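**The kitchen-table gripper**

Theda Kasten solders on the ironing board. The real bench went to the shared shop, Wukero, two winters back, and has not come home. So the arm gets built wherever there is a flat spot, and the flat spot moves.

I got there Thursday, late, rain all the way. She had a motor in one hand and toast in the other. "Mind the screws." There were screws.

The project is called Bristudo, named after nothing. A home arm that puts stuff away. Small stuff, the kind that lands on floors. She started it in January with a dead printer, two motors and a drawer of bearings from a guy at Wukero who was moving to a smaller place and wanted them gone.

Cost so far, $197. She keeps the receipts in a coffee tin. Biggest line is the power supply, and she is still mad about the power supply. The first one whined. The second one quit in the middle of a demo at the shop, with the arm straight up like it had a question. Third one is fine. Ugly, but fine.

**What goes wrong**

Fingers, mostly. Version one was stiff plastic, straight off the printer, and it picked up blocks and that was it. Anything round shot out sideways. She found a marble in her boot a week later.

Version two had rubber on it. Bike tube, cut with kitchen scissors. Better grip, too much better, it wouldn't let go of things. The arm would open up and the toy would just hang there by one finger. She dusted the rubber with baby powder, which worked for a day and got into the bearings.

Version three is on the arm now. A linkage in each finger so the tips stay parallel when they close, thin foam pads, a spring where the hard stop used to be. The spring is from a pen. She went through a whole box of pens to find two that matched.

"Everybody wants to talk about the brain," she says. "The brain's easy to fix, I can fix it in bed. The finger I have to reprint." A finger takes 104 minutes to print. She knows beacuse she has sat through a lot of them.

**The shop**

Wukero is a long room behind a tile store. Members get a shelf and a key code. There's a laser cutter, a lathe with a sign on it, a couch you should not sit on. Thursday evenings are open to anyone and by seven it's loud.

Half the room has an opinion on the arm. Use a suction cup. Use a bigger motor. Use the Baysal board, which is a controller one of the members draws up himself and sells out of a shoebox. She does use the Baysal board. She tried the Wolis one before that, cheaper, nice connectors, and it ran hot enough to soften its own mount. The mount is on her shelf now, bent like a spoon.

What she likes about the shop is people handing her things. Here, try this one. A tape roll, a pear, somebody's glasses case. The arm gets most of them on a good night. It has never once gotten the pear.

**Toys**

Toys are the real test. They're light and shiny and no two are shaped alike. Blocks tell you the motor turns. A slick plastic thing made of bumps tells you if the fingers are any good, they touch it in a few spots and the rest is air. Too soft and it slides, too hard and it pops out like a watermelon seed.

She goes by sound as much as by eye. A little click when the pads settle, then nothing. If it keeps creaking it's still slipping and you may as well open up and start over.

Placement is the other half. Dropping a toy over a bin is no big deal. Setting it down next to a pile of other things without knocking the pile, thats weeks of work. She has it slow down for the last bit, then wait, then open a crack, wait again, then open all the way. Looks like it's thinking. It's a timer.
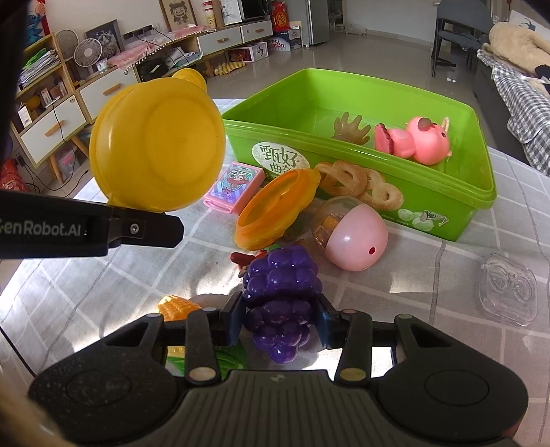

## If you want to build one

Start with the fingers. Print them rough and fast, you'll throw them out anyway. Foam from a craft store is okay, the sticky kind peels so glue it.

Spend money on the power supply. Spend nothing on the case. Hers is a lunch box with a slot cut in it.

Label your wires. She didn't. There's a bundle at the elbow she no longer touches, and when she rebuilds the elbow in spring she plans to cut the whole lot and begin again.

Wukero is open Thursdays from seven. Bring something hard to pick up.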